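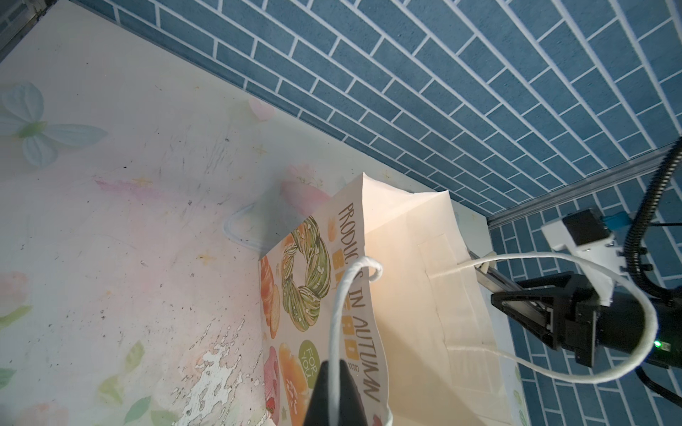 Kernby Paper Bag Notes
README for the bag list, last tidied in February

Hello! This is the readme for my list of paper carrier bags, mostly ones from bakeries and food shops, which I've been keeping in a drawer (now two drawers and the gap beside the fridge) for longer than I'd like to admit. The list is a plain spreadsheet and this file tells you what the columns mean and why some of them are a mess.

What's in it

There are 1381 rows. One row is one bag design, so if I own four of the same bag it still gets a single row and the spares go in the "swaps" column. The oldest one with a date printed on it is from 1958, a flat brown grocer's bag that came in a box of sheet music I bought in Cernberg. Most of the rest are much newer, and a good chunk are seasonal bakery bags, because those are the ones I can't walk past. Autumn is the best time of year for them. You get plaited loaves and buns and all those warm oranges and yellows, and I come home with far more bread than one person can eat!

The columns

id: just a number. There are gaps where I deleted duplicates and I've left them alone.

shop: the shop name if it's on the bag. Plenty of bags don't say, so a blank here is normal. Please don't guess from the artwork, I did that early on and had to undo a whole evening's work.

front_text: the words on the front panel, copied as printed, capitals and all. A typical entry would be PRODUCTS IN AUTUMN / BREAD / FOR YOU. I put a slash between separate bits of lettering. If a handle hangs over the letters, lift it out of the way before you copy them down (I once entered a bag as "READ" and it stayed like that for months).

picture: a few words on the drawings. Croissant, bun, braided wreath, pink pastry, that sort of thing. Keep it short and use the same word each time if you can. I've used "bun" for anything round and "loaf" for anything long, and I know that's crude.

paper: white, cream, brown or coloured. Cream and white are a nightmare under a kitchen bulb, so I check them by the window.

handle: twisted rope, flat tape, die-cut or none. "Twisted rope" covers paper and cotton, as I didn't split them at the start and can't face going back.

gusset: plain or printed. It's the folded side bit. People always forget it, and some of the nicest printing is hiding there.

condition: 1 to 5, where 5 has only the factory folds and 1 has had soup in it.

How I look at a bag

Stand it up on the table and pull the mouth right open with both handles spread, so you can see down to the bottom. Look for torn corners and grease. Then flatten it along the old creases, never new ones, and slide it into a folder. I use the Samano card folders. The big ones hold 30 bags before they start to bulge, though I've stuffed more in.

Known problems

The first 100 rows were typed up from paper cards and the spelling is all over the place. Everything marked "Vieira box" came from a single lot and has no condition score yet. I've also been inconsistent about "cream" versus "off-white", so search for both.

Using it

Copy it, sort it, add your own columns, I don't mind at all. If you pass it on, keep this readme with it. Corrections are welcome, and so are swaps, especially anything with a Christmas loaf on the front. I'm also still after a spring bakery bag with its handles intact, as the only one I've got has lost both of them.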